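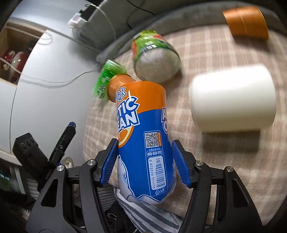 Does the Jorndale timeline go back far enough to do the Normans properly, one buyer asked us in June, or does it start at the Tudors like every other wall chart? It starts at the year 1000. The Norman Conquest falls on the first panel, with space on either side of it.

Jorndale Wall Timeline, full set

The Jorndale is a printed timeline for classrooms, libraries and local history rooms. It covers 1000 years on ten panels, each panel taking in 100 years. The panels join end to end in one long run, or can be stacked in two rows of five where wall space is short. Every panel is drawn to the same scale, so a year in the twelfth century takes up the same width as a year in the twentieth. This makes the early panels look rather bare. Please don't ring to say that something is missing from them.

Events are on separate cards and are not printed on the panels. The full set has 121 cards, which clip to the Lougher rail along the top edge or can be fixed with ordinary reusable putty. Each card has a date, a title and two or three sentences of plain text. The back of the card repeats the date in large figures for sorting games and quick tests.

What is in the box

Ten panels, rolled
121 event cards
One pack of blank cards
Lougher rail in five lengths, with clips and screws
Printed index of cards by year and by subject

Subjects covered

Kings, queens and parliaments take up the largest share of the cards. There are also cards for wars and treaties, plague and medicine, farming, printing, the slave trade and its abolition, railways, votes for women, the end of empire and the two world wars. World history is included where it bears on Britain — the French Revolution, the American Declaration of Independence, the opening of the Suez Canal. Ancient history is not covered. The Prukent extension, sold separately, adds the Roman and Anglo-Saxon centuries at the same scale and joins on to the left of panel one.

Dates

Where historians disagree about a date, the card says so. Medieval dates are given with the year starting on 1 January, whatever the custom was when the event took place. For dates close to the change of calendar in 1752, the card gives the date as people in Britain wrote it then.

Materials

Cards are printed on 200 gsm stock with a matt finish. Dry-wipe pens will mark them for good, so use a soft pencil on the blank ones. Panels are heavier and wipe clean with a dry cloth. The rail is aluminium. It can be cut with a small hacksaw if your wall is awkward.

Fitting

Unroll the panels and leave them flat under books overnight. Fix the rail first, with a level, then hang panel one from the left-hand end and work along. Two people will find it easier than one. Wall plugs are not supplied.

Storage

The set goes back in its own box, but groups that take theirs to open days and talks often prefer the Resalus carry tube. It holds all ten panels and has a pocket for the cards. The rail travels separately.

Changes to this edition

Updated October 29, 2021. Three cards have been reworded, the index now lists people as well as events, and the clips are a tighter fit than on the first edition. Old clips still work with the new rail. If you own the first edition you can order the three cards without buying the whole set — give the number printed inside the lid of your box.

Spare parts

Single panels, packs of blank cards, clips and rail lengths are all kept in stock. Lost event cards can be replaced singly by quoting the year and title.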